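Tabletop (furniture)

A tabletop is the flat upper part of a table, carried by legs, a pedestal or a frame. Solid wood tops are glued up from boards laid edge to edge. Wood swells and shrinks across the grain with changes in humidity, so the top is usually fixed with slotted screws or buttons that allow movement. 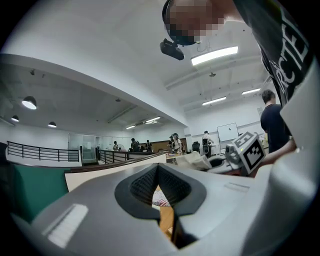
Light wooden surface with a red-and-white striped item.

Light-colored tops are commonly finished with oil, hard wax or clear lacquer. Oil soaks into the wood and can be renewed in patches. Lacquer forms a film and normally has to be sanded off before it is recoated. In her survey of workshop practice in Dallmont, Ludmila Vlček recorded 676 tops, most of them oiled.

Standing loads cause long spans to sag over time. Stiffness rises with the cube of thickness, and spans of more than 1000 mm are often braced with a rail.

See also: Trestle table; Workbench; Wood finishing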